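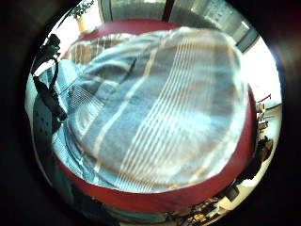
Clallolura 宿泊部門 リネン管理定例会 議事録

開催：7月 金曜日 14時
場所：Au棟 会議室
出席：客室担当、購買担当、洗濯委託先Ladent(電話参加)
欠席：設備担当(書面で報告提出)

1. 前回議事録の確認
修正1か所(乾燥工程の表記「高温」を「中温」に訂正)のうえ承認。

2. 在庫棚卸結果
客室担当より報告。掛布団カバーの帳簿数は682枚で、現物との差異は3枚。差異分はAu棟で計上済みの廃棄が本部台帳に反映されていなかったもので、台帳側を修正する。敷シーツと枕カバーの棚卸は次月に実施。管理番号の読み取れないタグが一部にあり、縫い付け式への切替時期を購買担当が検討する。
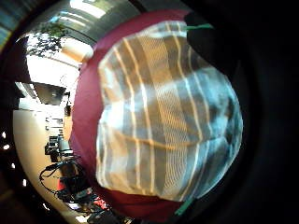

3. 洗濯条件の変更
Ladentより、綿混カバーの寸法変化について報告。現行条件では縦方向の収縮が横方向より大きく、ファスナー付近に波打ちが残る。対策案は次のとおり。
・脱水時間の短縮
・乾燥終了後の取り出し待ち時間の上限設定
・洗剤をVidierに切り替え、投入量を再設定
協議の結果、脱水時間と待ち時間はAu棟分から先行して変更する。洗剤については、色物への影響が未確認のため今回は決定せず、試験洗いの結果を待つ。試験は濃色と淡色を別の槽で行い、洗濯回数は各4回とする。判定は目視と寸法測定の併用。測定位置はカバー中央および両端とし、測定前に平置きの時間を設ける。
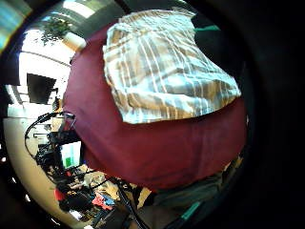 4. 補修と廃棄の基準
現行基準では「使用に支障のあるもの」としか書かれておらず、棟によって判断に差が出ている。購買担当の案をもとに以下を確認した。
(1) 縫い目のほつれは補修対象とする。
(2) 生地本体の穴は大きさを問わず客室使用から外す。
(3) 色あせは同一室内の他のリネンと並べて判断する。
(3)については、組で使用する品目の片方だけを更新した場合の扱いが決まっておらず、客室担当が文案を作成する。補修品の返却は、ほぼ100パーセントが翌週の便に間に合っている。遅延分の連絡方法は従来どおり伝票備考欄とする。

5. 保管棚の湿度
設備担当の書面報告を回覧。Au棟リネン室の換気扇は稼働に異常なし。下段の湿度が上段より高い傾向が続いているため、最下段への掛布団の保管を当面見合わせる。除湿機の増設は見積取得後に再協議。 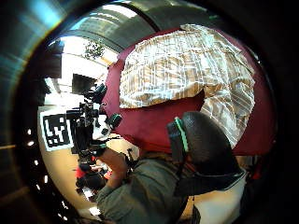 格子柄の布と臙脂色の布

6. 次回までの作業
・台帳の修正(客室担当)
・試験洗いの実施と結果送付(Ladent)
・縫い付けタグの見積取得(購買担当)
・廃棄基準(3)の文案(客室担当)
・除湿機の見積取得(設備担当)

7. その他
集荷便の時刻変更についてLadentから打診あり。朝の便を30分繰り上げる案だが、連泊室の回収が間に合わないため現行のまま継続。繁忙期後に改めて議題とする。

15時20分 閉会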